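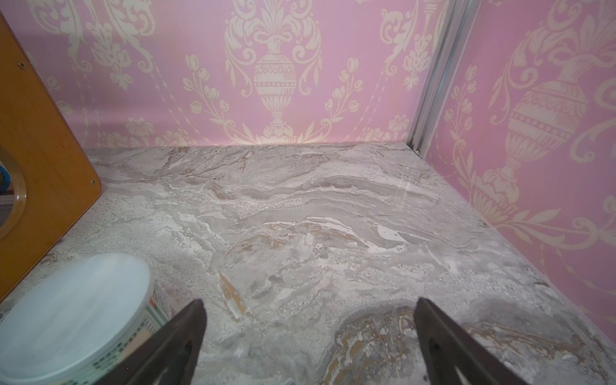
Grauer Boden in Marmoroptik, dahinter rosa Tapete mit cremefarbenem Muster.

Kapitel 3: Fernleihe und Dokumentlieferung im Bibliotheksportal einrichten

Bis hierher habt ihr euer Konto freigeschaltet und einmal im Katalog gesucht. Jetzt kommt der Teil, wegen dem die meisten zu mir an die Theke kommen: Das Buch steht nicht bei uns, der Aufsatz ist nicht lizenziert, und nächste Woche ist Abgabe. Ich zeige euch, wie ihr in Skodura (so heißt unser Portal seit der Umstellung) die Fernleihe einrichtet und eine Bestellung abschickt, die nicht gleich wieder zurückkommt.

Ich schreibe das so auf, wie ich es selbst mache. Es gibt noch andere Wege zum gleichen Formular, über die Merkliste zum Beispiel, aber die finde ich umständlicher.

Was ihr braucht

Euren Bibliotheksausweis mit der Nummer auf der Rückseite, das Portalpasswort und eine E-Mail-Adresse, die ihr wirklich lest. Die Hochschuladresse ist voreingestellt. Wer die nie abruft, sollte sie in Schritt 3 unbedingt ändern, denn Rückfragen gehen ausschließlich dorthin!

3.1 Fernleihkonto freischalten

1. Meldet euch in Skodura an und klickt oben rechts auf euren Namen. Es klappt ein Menü auf, darin wählt ihr »Dienste«.

2. Setzt bei »Fernleihe (Sadenis)« das Häkchen. Sadenis ist der Verbund, über den die Bestellungen laufen, ihr müsst euch dort nicht extra registrieren.

3. Prüft die E-Mail-Adresse und tragt bei Bedarf eine andere ein. Danach auf »Übernehmen«, sonst merkt sich das Portal gar nichts.

4. Wählt die Abholstelle. Zur Auswahl stehen die Hauptbibliothek und die Zweigstelle Deschamps. Ich nehme immer Deschamps, weil dort am Nachmittag kaum Schlange ist, aber dafür schließt die Ausgabe schon um 18 Uhr.

5. Bestätigt die Nutzungsbedingungen und meldet euch einmal ab und wieder an. Erst danach taucht links der neue Punkt »Fernleihe« auf.

Hinweis: Die Freischaltung kann bis zu 24 Stunden dauern. Meistens geht es viel schneller, bei mir war es in der Kaffeepause erledigt, aber bitte ruft nicht nach zehn Minuten bei uns an.

3.2 Ein Buch bestellen

1. Sucht den Titel zuerst in unserem eigenen Katalog. Ja, auch wenn ihr sicher seid, dass wir ihn nicht haben. Steht er nämlich doch im Magazin oder als E-Book im Bestand, wird die Fernleihbestellung automatisch abgelehnt.

2. Klickt unter der Trefferliste auf »Suche auf Verbund ausweiten«. Die Suchbegriffe werden übernommen.

3. Öffnet den passenden Treffer und vergleicht Auflage und Erscheinungsjahr mit eurer Literaturangabe. Bei Lehrbüchern gibt es oft eine ganze Latte von Auflagen, und die Trefferliste sortiert sie nicht nach Alter.

4. Wählt »Bestellen«. Wenn euch auch eine andere Auflage recht ist, setzt das Häkchen bei »Andere Auflage möglich« — damit steigen die Chancen ordentlich.

5. Tragt ein, bis wann ihr das Buch spätestens gebrauchen könnt. Bitte kein Datum von übermorgen. Zu knappe Termine führen dazu, dass die gebende Bibliothek die Bestellung gar nicht erst annimmt.

6. Schickt die Bestellung ab und notiert euch die Bestellnummer. Sie steht auch in der Bestätigungsmail, aber die landet gern mal im Spam.

Vorsicht: Jede abgeschickte Bestellung kostet 3 Euro, auch wenn das Buch am Ende nicht geliefert werden kann. Die Gebühr wird beim Klick auf »Absenden« gebucht, und ich kann sie hinterher nicht wieder herausnehmen. Zweimal klicken heißt also zweimal zahlen. Wenn die Seite hängt, ladet sie nicht neu, sondern schaut erst unter »Meine Bestellungen« nach.

3.3 Einen Aufsatz bestellen

Bei Aufsätzen läuft es ein bisschen anders, und hier passieren auch die meisten Fehler. Bestellt wird immer über die Zeitschrift, nie über den Titel des Aufsatzes.

1. Sucht im Verbund nach dem Titel der Zeitschrift. Abkürzungen aus Fußnoten löst ihr vorher auf, am einfachsten mit der Liste im Menü »Hilfen«.

2. Wählt »Kopie bestellen«.

3. Füllt Jahrgang, Heft, Seiten, Autor und Aufsatztitel aus. Die Felder mit Sternchen sind Pflicht, aber tut mir den Gefallen und füllt alle aus. Mit vollständigen Angaben findet die Kollegin am anderen Ende den Text sofort.

4. Tragt die Seiten im Format »von–bis« ein. Wenn ihr nur die Anfangsseite kennt, schreibt »ff.« dahinter und setzt ins Bemerkungsfeld, dass ihr den ganzen Aufsatz braucht.

5. Absenden, Bestellnummer notieren, fertig.

Die Kopie kommt auf Papier an die Abholstelle. Wer sie lieber als Datei hätte, kann den Lieferdienst Dratidon dazubuchen. Der steht ebenfalls unter »Dienste«, kostet aber extra, und der Preis wird euch vor dem Bestellen angezeigt. Für eine einzelne Hausarbeit habe ich ihn noch nie gebraucht. Als ich an meiner Masterarbeit saß und zwischendurch fast nur im Zug gelesen habe, war ich allerdings sehr froh darüber!

3.4 Status verfolgen und abholen

1. Öffnet »Fernleihe« und dann »Meine Bestellungen«.

2. Schaut in die Spalte »Status«. »In Bearbeitung« bedeutet, dass die Bestellung von Bibliothek zu Bibliothek wandert. »Unterwegs« bedeutet, dass eine davon zugesagt hat. Bei »Bereit« könnt ihr kommen.

3. Bringt den Ausweis mit. Eine Kopie auf dem Handy reicht an der Ausgabe leider nicht.

Hinweis: Abholbereite Bücher liegen 8 Tage im Regal, danach gehen sie zurück. Eine Verlängerung der Abholfrist gibt es nicht, ihr könnt aber jemandem eine Vollmacht mitgeben (Vordruck unter »Hilfen«).

Manche Bücher dürfen nur im Lesesaal benutzt werden. Das entscheidet die gebende Bibliothek, und es steht auf dem Streifen, der um den Einband liegt. Den Streifen bitte dranlassen, auch wenn er beim Blättern stört.

3.5 Wenn etwas nicht klappt

Meldung »Titel im Bestand vorhanden«: Wir haben ihn doch. Geht zurück in den eigenen Katalog und sucht mit der ISBN. Ist unser Exemplar als verloren gemeldet, schreibt uns kurz, dann geben wir die Bestellung von Hand frei.

Meldung »Kein Guthaben«: Das Gebührenkonto ist leer. Aufladen könnt ihr am Automaten im Foyer oder an der Theke.

Meldung »Fehler 22«: Die Sitzung ist abgelaufen, das passiert gern beim Ausfüllen des Aufsatzformulars. Neu anmelden und noch einmal von vorn, leider ohne die Eingaben. Ich tippe längere Bemerkungen deshalb vorher in eine Textdatei.

Der Punkt »Fernleihe« fehlt: Wartet die Frist aus 3.1 ab und meldet euch danach neu an. Fehlt er immer noch, ist meistens der Ausweis abgelaufen.

Bei allem anderen schreibt an die Fernleihstelle, zu Händen Saskia Costigan, und gebt Ausweisnummer und Bestellnummer an. Weiter geht es in Kapitel 4 mit den Suchaufträgen.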